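Kindik open day recordings: README

Version 2. Maintained by Mehwish Jafri. Please read this file before you download the archive, it will save you some time.

What is in this folder

The folder contains the recordings we made during the open day at the Kindik workshop in March. On that day the doors were open from ten in the morning, and visitors could come in, watch the arm and ask for a task to be repeated. Each recording is one attempt at one task, seen from the small camera on the wrist of the arm. There are 300 recordings. The longest one has 1,000 frames and the shortest one has 51.

We did not plan at first to publish them. After the open day Wenceslao Rivadeneira received several letters from teachers who wished to show the material in class, and so we put it in order.

Who did what

Renata Alarcón prepared the programme of the day and wrote the task sheets.
Ankit Nigam operated the arm in the morning and Crisanto Galang in the afternoon.
Wenceslao Rivadeneira explained the work to the visitors and kept the paper log.
Mehwish Jafri cleaned the files and wrote this README.

Folder structure

recordings/ has one subfolder for each attempt, with the frames and a file called state.csv
tasks/ has the task sheets as plain text
log/ has the paper log, typed by hand
tools/ has the Tosh viewer and a short script to convert the frames to video

The subfolders are named by task and then by attempt, for example reach_014. If a number is missing, the attempt was stopped before the arm moved and we removed it.

Columns in state.csv

frame: the number of the frame, starting from zero
time: seconds from the start of the attempt
joint_1 to joint_6: joint angles in degrees
grip: opening of the gripper, where 0 is closed and 1 is fully open
operator: a or b, for the morning or the afternoon

The grip value comes from the motor and not from a sensor on the fingers. When the fingers hold something soft, the value can be a little smaller than the real opening.

Tasks

The programme had four tasks: reach, place, turn and return. In "reach" the arm goes to a point on the table and waits there. In "place" it puts down an object that the visitor has chosen from the box. In "turn" it rotates the object by a quarter, and in "return" it goes back to the start position. Children liked "turn" the most, so there are more attempts of it than of the others.

Notes on the view

The camera moves together with the wrist, therefore the background changes in every recording. Do not use the wall as a fixed reference. Many frames have a lot of white in them, and the automatic exposure of some viewers makes them too dark. In the Tosh viewer you can switch this off under Display.

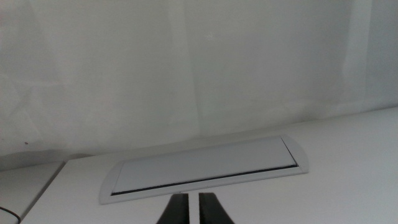 For the cable port in the tabletop we have no separate label. In the label files it belongs to "table", and the same is true for the edges of the furniture. The gripper fingers have their own label, "grip_finger", also when only the tips are inside the frame. If you train a detector with these labels, please check the dark slot of the port, as our first model at Trullico confused it with a finger several times.

Known problems

In the afternoon recordings the clock is two seconds late against the paper log. We have not corrected it.
Some attempts of "place" have no object name, as the visitor's writing was not readable.
The conversion script does not accept folder names with spaces.

Use

You may use the recordings for teaching and for research. If you publish something, please name Kindik and send a copy to Mehwish Jafri. The Vuringate mirror still has version 1, where the joint angles are in radians, so please do not mix the two versions.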